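I have been decluttering since August, which is to say I have been moving the same things from the hall to the spare room and back. The method I'm following says to touch every object and decide in 8 seconds. I spent most of Monday on a phone charger.

The clothes went fastest. I own 50 T-shirts, a number I would have denied under oath, and one of them says Ruawai Fun Run. I have never run in Ruawai, or for fun.
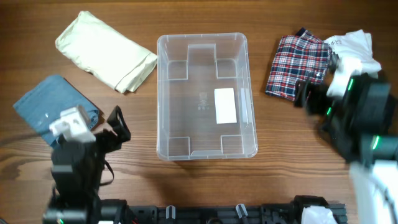
My sister's view, delivered over the phone while she was plainly eating lunch, is that people who buy storage are only giving their junk a nicer address. She moved to Flillholm with two suitcases and has mentioned it at every holiday meal for years.

I take her point. I also have 400 paperbacks, and she has asked to borrow nine of them.

The books are next, then the kitchen drawer with the takeout menus, including one for Pravska, a dumpling place that closed before I got my current couch. I'm keeping the menu. The dumplings were very good and I like to read about them.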